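Household Hints: Clearing Up After an Election
Posted 30/11/2020

The election is over, or as over as these things get, and the household is left with the leftovers. Wollumwood had its library bond on the ballot along with everything else this year, so most of us are stuck with a garage full of opinions. The bond passed by 393 votes, and on my street it's still being argued over by people who are supposed to be raking.

These are the things that have worked in my house. Some were sent in by readers after the April column on jury summonses, a column that drew more mail than I expected and more anger than it deserved.

Yard signs

Take them down on a dry day. The wire legs come out of soft ground very nicely and bring a fair amount of the ground with them. Rock the sign back and forth a few times before you pull, and pull straight up. If you yank at an angle the legs bend, and you'll spend the next election with a sign that leans like it's had a long lunch.

Save the wire. The frames make decent supports for floppy plants, and bent into a U they'll hold down row cover all winter. The sign itself, if it's the corrugated plastic kind, can be cut with a utility knife and used to line shelves, a car trunk or the floor under the boots. Put the candidate face down if you're having company. Put the candidate face up if you aren't fond of the candidate.

Don't take down anybody else's sign, even if it's been lying in the gutter for three weeks. Knock on the door and offer. It's good manners, and in a lot of towns it's also the law.

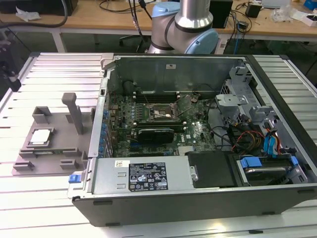
Desktop tower on its side with the panel off.

Bumper stickers

Warm the sticker with a hair dryer on medium, working from one corner, and go under it with an old plastic gift card. A metal scraper will take off the sticker and the paint and the resale value. What stays behind is a gray rectangle of glue. Cooking oil on a rag will shift most of it if you leave it ten minutes. I've also used Skuretti, the orange paste from the hardware store on Eze Street. It smells like a fruit that's been to prison, but it does the job. Wash with dish soap after either one, or you'll have a clean bumper with every bug in the county stuck to it.

Stickers on a back window are easier. Wet newspaper, slapped on and left for half an hour, then the gift card. Use the editorial page if you'd like to feel something.

Campaign mail

Glossy mailers don't burn well, don't compost, and are useless for cleaning windows. I've tried all of these so you can stay out of the yard. Most curbside programs will take them as mixed paper, but check with yours. The heavy card ones are fine for:

- scooping up spiders
- shimming a table leg (folded twice)
- catching drips when you paint a door
- grocery lists, if the back isn't entirely covered in somebody's family and dog

Keep one mailer from each side of any local measure. I know how that sounds. In two years they'll be asking for more money for the same roof, and it's a real pleasure to walk into the meeting holding what they promised the last time. Mine are in a manila envelope taped inside the pantry door, behind the conversion chart.

Texts and calls

Reply STOP to the ones that came from real campaigns. It usually works, on that campaign, from that number. For anything that looks fishy, don't reply at all – delete it and block. I turned on a blocker called Vuvum in October and it did a fair job, although it also blocked the dentist, and I can't say I complained.

If the calls come in on the landline, let the machine get them. A recorded greeting saying you've already voted does no good whatsoever. I had one up for a month and the recordings talked right over it.
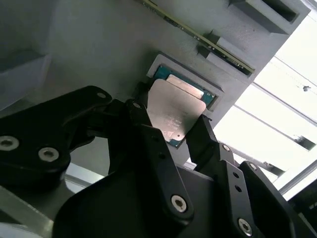 Papers worth keeping

People throw out the wrong half of the pile. Pitch the mailers, and hang on to these:

The stub or receipt from your mail ballot, if your county gives one. Keep it until the results are certified, and then for one more week out of spite.

Any letter about your signature not matching. Answer it the day it comes. Mine stopped matching sometime after I broke my wrist, and a two-minute form fixed it.

Receipts for campaign donations. They aren't deductible, so they don't go in the tax folder, but you'll want them when you find a monthly charge you don't remember agreeing to. Go back and look for the little pre-checked box. It'll be there, looking innocent. I give a disputed charge 90 days on the calendar in red pencil, and if it hasn't been straightened out by then I start phoning at inconvenient hours.

Your voter card, obviously. Tape it inside the cover of the address book. The magnet on the refrigerator is where voter cards go to slide behind the refrigerator.

Watching the count without ruining supper

The county posts its updates when it feels like it, so checking every ten minutes gets you the same number and a cold plate. Pick two times a day. I used breakfast and after the dishes. The rest of the time my phone lived in the bread box, and the bread lived on the counter and went stale, so work out your own arrangement.

If somebody in the house insists on a running tally, give them a pad and a pencil and let them sit in the hall. When Wollumwood still had 2,233 ballots to get through, our hall was a very busy place. We've since found pencil marks on the wallpaper. White bread, balled up and dabbed, lifts them pretty well (see above regarding stale; fresh is better). Don't rub, or you'll shine the paper.
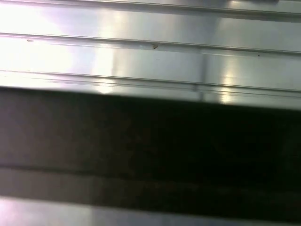

Ridged metal under strong light.

Guests who want to discuss it

The holidays are going to be smaller this year, and for a lot of families they'll be on a screen, so at least there's a mute button. If you do have people at the table, seat the two loudest on the same side. They can't see each other's faces and they lose heart by the potatoes.

Keep a job in reserve. "Could you come mash these" has ended more arguments about turnout in my kitchen than facts ever did. Gravy is better still, as it can't be left.

For the screen kind, put the computer on a stack of cookbooks so nobody's looking up your nose, and agree beforehand on when it's over. Pie is a good signal. Hold it up, wave, close the lid.

Thank-you notes to poll workers

Send one to the county office and ask them to pass it along. A plain card is plenty. Cookies sound nice, but an office full of ballots can't very well accept unlabeled baked goods from strangers this year, and somebody ends up having to write you a letter about it. 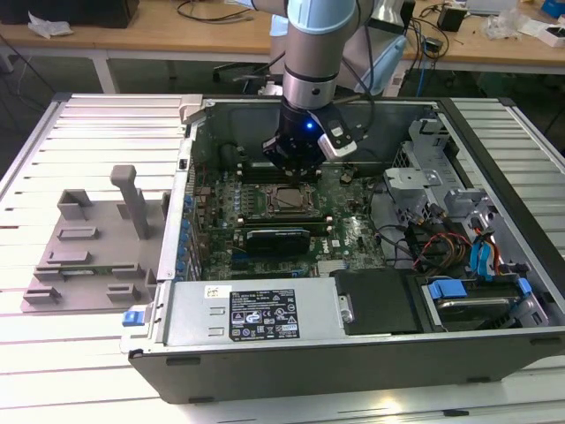
A reader on the north side of Wollumwood writes that I've got the sign wires all wrong: they should be wiped down with an oily rag before they're put away, or they'll rust clear through by the next primary. The same reader would like it known that the bond was a mistake, that the old roof had years left in it, and that bread doesn't work on flocked wallpaper. I'm willing to give up the wires and the wallpaper.

Next time: what to do with a folding table you borrowed from the polling place and forgot to take back.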